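Clelow Basket Shop: Frequent Questions

How long does the delivery take?
We send orders from our store in Tidden in 14 working days. In November it can be longer, please have patience with us.

What does delivery cost?
It is free for orders over 62 dollars.

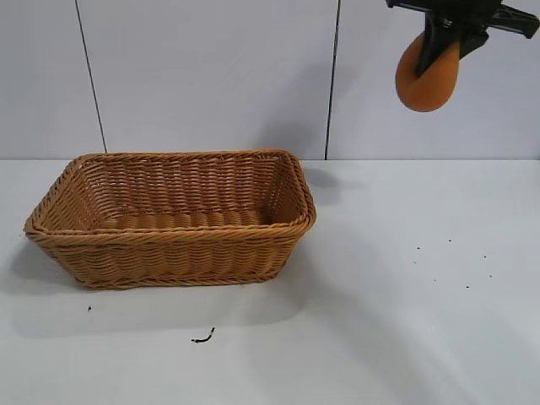 Rectangular woven basket with braided rim

How do I clean my basket?
Use a soft brush and a little soapy water. Do not put it in the dishwasher.

Can I return it?
Yes, if it was not used. Write first to Justinas Uibo and put your order number in the subject line.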